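Robot Cell Check – Nindcombe Student Robotics, Bench 2
Date: Jul 6, 2025
Checked by: Piret Bite
Second pair of eyes: Octavio Escobar
Project: Berisha bin picking, practice for the August demo

BEFORE POWER

E-stop pressed and released, both – OK
Key with session lead – OK (Mercedes has it)
Floor line clear of bags – NO. Moved two backpacks. Please stop.
Safety glasses – OK, one pair badly scratched, toss it
Bin clamped to table – OK. Tug it by hand before every session, dont just look.
Tape corners on tabletop – OK, leave the blue tape where it is. Marisol's calibration goes off it.

ARM AND CABLES

Joint covers – OK
Gripper fingers tight – OK, hand check only
Cable strap – see comment
Cable slack – WATCH

Comment: the loop by the orange joint hangs low over the bin. Fine for slow moves. Anyone writing a path to the right-hand side of the bin runs it at reduced speed first, hand on the stop. Lucero to look at moving the strap up the arm. Not today.

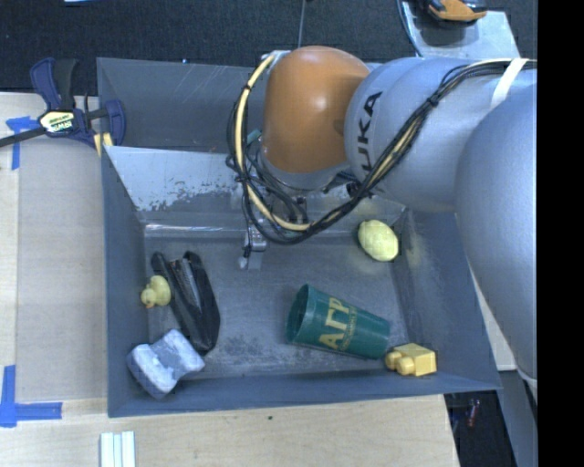
Bench 2, KUKA over the bin. Cable loop is upper right of the gripper.

BIN AND OBJECTS

Nothing sharp or glass – OK
Objects from the approved shelf only – OK. Duck, cup, yellow block, bumpy ball etc. all fine
Soft items – the black fabric one stays in for now. If it snags on the fingers, STOP, key off, then pull it free. No reaching in on pause.
Bin floor – scuffed and dusty, wipe before next run
Bin wall – whitish residue on one side, Octavio will try soap and water. No solvents pls
Table around bin – white strips lying along the near edge, put them away

PEOPLE

Max 3 inside the line with power on – OK
One person on the stop, doing nothing else – OK after reminder. Phone counts as somthing else.
New members signed the sheet – 2 missing, Marisol chasing

RESULT

Pass with comments. Reduced speed only until the strap is sorted. Sheet goes in the binder in room 212 – Piret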